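Tue 19 November
Minutes taken by Setareh Mahmoudi

Retbridge Garment Services – floor meeting, folding and finishing

Held in the break room, first shift and half of second. Started late, line 2 had to finish the hotel load. Management: Dana from operations, Luis from maintenance. Everyone else floor staff. Valcárcel tech on the phone for items 3 and 4 only, line dropped twice.

1. Last minutes

Approved. One correction – the broken cart was from receiving, not from finishing. Fixed in the copy on the board.

2. Where we are with the fold cell

Dana gave the update. Cell is running on the Camadport account only (staff uniforms and team shirts). No other accounts until January at the earliest. The Dedska contract stays all hand fold, customer asked for that in writing.

Last week's count was 2562 pieces through finishing, all tables and the cell together. Dana does not have the split yet. Several people said the split is the only number they care about. She will get it.

Question from the back tables: is the target going up. Dana said no change to hand table targets this quarter. Asked that this be written down, so it is written down.

3. What the cell is slow on

Long discussion, condensed.

Flat tees in one color go OK. Anything with a contrast sleeve or stripes gets placed wrong more often, people at the cell say they end up squaring the sleeves themselves. Tech said striped trim can confuse where the edge is and they are looking at it. No date given.

Pieces that come out of the bin bunched up are the other problem. The arms spend a long time looking for a corner. Faster if a person shakes it out first, but then a person is shaking out shirts all day, which was not the job as described to us. Dana agreed that needs to be in the job description one way or the other.

Tech asked us to note garment type and what step it was on when it stalls. Red and white team shirt used as the sample, from the pile and on the fold surface: 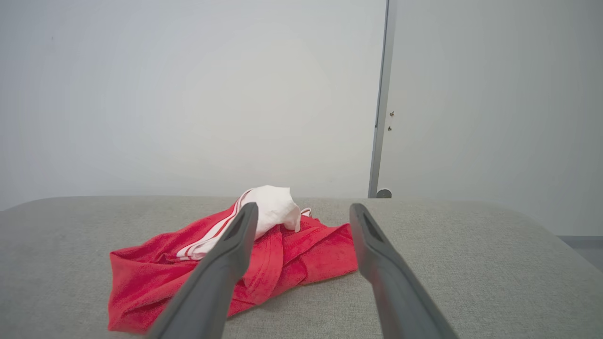
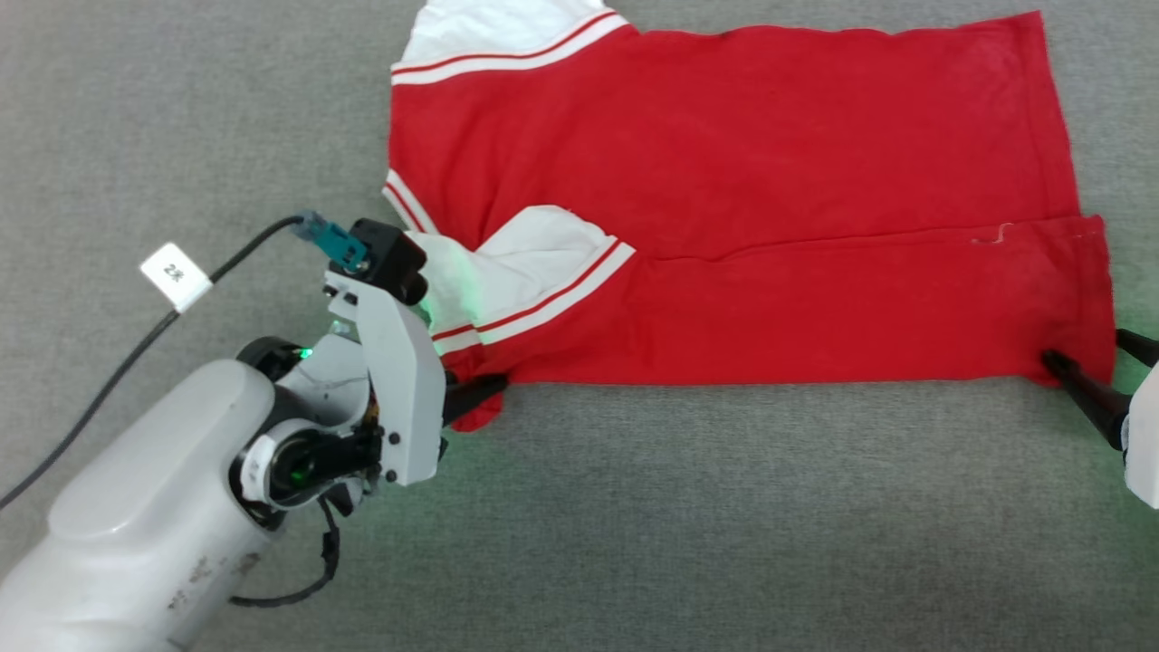 4. Inspection – who catches stains

Came up because of marks near the hem on Camadport shirts. When we fold by hand we see the garment front and back and pull it if it needs a rewash. The cell folds what it is given. Tech confirmed there is no stain check in the current setup, and none is included in the price.

So somebody has to look before it goes in. Right now that is whoever is loading, and they are also timed on loading. Not fair and also not working, two bags came back from the customer.

Agreed for now:
– loader checks front and hem, pulls anything doubtful to the rewash bin
– loading time is not counted toward anybody's rate while this is going on
– lint and loose threads, brush off if quick, otherwise leave for final check

Disagreement about sleeves, white ones show everything. Left with the back tables to suggest something.

5. Jobs and hours

This took most of the meeting.

Dana repeated that nobody is being let go because of the cell. Asked if she would say the same after January. She said she can only speak for the budget she has, which runs to then. People not happy with that answer. Noted.

Two hand folding positions are open from people who left over the summer. Will they be filled? Dana: one yes, one "under review." Request from the floor that under review gets a yes or a no by the next meeting. Dana accepted.

Cell operator rate. The people running it are still on folder pay. They clear stalls, restart, log, load, and now inspect. Proposal from first shift that operator be its own grade. Dana will take it upstairs with the list of tasks. Setareh to type up the list, send me anything I missed.

Rotation. Some want more time at the cell (easier on the shoulders), some do not want to go near it. A couple of people said standing and waiting for it is harder than folding, time goes slow and there is no one to talk to. Agreed to try two hour turns, sign up sheet by the time clock. Nobody is assigned who did not sign, at least for this month.

Second shift pointed out they have had one person trained and first shift has had everybody. Luis will do a training on second shift, evening to be fixed with the shift lead.

6. Safety and upkeep

Luis:
– hands stay out of the fold area when the arms are live. Pause first, then reach in. He has seen people reach in to fix a sleeve. Do not.
– cables at the cell, leave them where they are. Do not move or retie them, call him.
– wipe the casings down at end of shift, damp cloth only, no spray
– the stop button gets tested at the start of every shift and initialed. Half the boxes on last weeks sheet are blank.

Question about what the green light means. Luis said do not go by the light, treat it as live until you have paused it yourself. He will put up a card.

Noise – no complaints. Heat at the back tables, same complaint as always, fan still on order.

7. Other

Repair budget for carts is 2000 for the rest of the year, so please report wheels early instead of dragging them. There are 11 carts with tags on already.

Lockers: clear out the bottom row, they are being moved.

Holiday schedule requests to Dana in writing. Text messages do not count, she said this three times.

Somebody asked if the cell has to have a name. Suggestions can go on the board, keep them clean.

Actions

Dana – piece count split by table and cell
Dana – answer on second open position, answer on operator grade
Dana – revised job description incl. shaking out and inspection
Luis – second shift training, card for the light, chase the fan
Setareh – operator task list, stall log sheet with columns for garment and step
Back tables – suggestion for checking white sleeves
All – initial the stop button sheet

Next meeting same room, date to be posted wiht the rota. Closed when the second shift bell went.

Corrections to Setareh Mahmoudi, finishing office | © Retbridge Garment Services | Back to top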